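Oiling the big table

8/31/26

The table is done, or done enough that I'm putting things on it again. I said I'd write this up because two people asked what I used, and because I will have forgotten all of it by the next time it needs doing.

Background for anyone new. The top is butcher block, pale, mostly maple as far as I can tell. I got it from Gorazd Mladenović when he closed his shop and moved up north. He had used it as an assembly bench and it had glue drips, pencil marks and one ring from a coffee can that I thought would never come out. I paid him in cash and a day of loading his truck. It was heavier than either of us expected and we took two breaks between the door and the ramp.

It sat against the wall for most of a year with a tarp on it. I kept working on the old folding table, which bounced when you sawed anything, and telling myself I'd get to the good one in the spring. Then it was summer.

Sanding came first. I started with 80 grit on the glue spots only, then did the whole surface with 120, then 180. I stopped at 180. I know people go finer, but this is a work table and I don't want it slick. The coffee can ring went away in the 120 pass. There's a dark patch toward one side that I went after for a good long while before I figured out it was the wood and not a stain. If you look at the strips around it the color changes from one block to the next anyway, some nearly white and some a real tan. I left it alone. Dorottya Hegyi says it's the best part of the table, and she has a better eye than I do.

Between grits I vacuumed, then wiped with a damp rag and let it dry before going on. The damp rag raises the grain a little, and you knock that down with the next paper. Don't skip it on the last pass or the first coat of finish will do it for you and the surface will feel like a cat's tongue.

For the finish I used Kavetier oil, the plain kind with no tint. I had half a can of something else on the shelf but the lid had rusted and I didn't trust it. Four coats over five days. The first one soaked in so fast I thought I hadn't put enough on, so I put on more, and that was a mistake -- it pooled along the seams and stayed tacky until the next night. After that I went thin. Pour a little, spread it with a folded cotton rag, wait twenty minutes, wipe off whatever is still sitting on top. Lay the rags out flat outside to dry, since oily rags in a heap can catch fire by themselves. I hang mine over the fence.

The end grain takes a lot more than the top does. I gave it whatever was left on the rag each time and it kept drinking it.

I went back and forth about the edging. Bare wood edges get beat up, and I also wanted something to clamp to that wasn't the table itself. Rigoberto Maldonado had black aluminum extrusion left over from a job, the kind with slots down its length, so that's what went on. We cut it with a miter saw and a non-ferrous blade, slowly, and filed the burrs. The corners took longer than all the rest put together. The rail doesn't sit at the very edge of the wood on every side. There's a strip of bare wood left outside it on one side, and I like having that ledge to hook a clamp over.
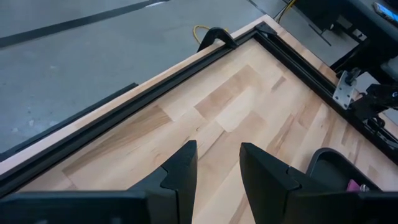 The corner with the clamp on the rail.

I haven't oiled that outside strip the way I did the top. It's on the list. Same with the yellow cables on the floor, which I keep meaning to route properly.

A few things I'd do differently. I'd dry-fit the rails before the last coat and not after, because I scuffed one spot sliding a piece around and had to touch it up. I'd buy more 120 paper than I think I need. And I'd sand outdoors if there was any way to carry the thing out there. I was wiping dust off the shelves for a week and I still find it in the screw bins.

Day to day, I brush it off in the evening and wipe up spills when I see them. No cleaners on it, only water and a rag. Glue gets scraped with a plastic putty knife once it's rubbery -- if you wait until it's hard it takes some of the finish with it. Mirsad Popescu uses paste wax over the oil on his and swears by it. I may try that on one end and see if I can tell the difference.

I'll put another coat on in October, before the heat comes on and everything dries out. The can is on the second shelf behind the clamps, which I'm writing down here mainly for myself.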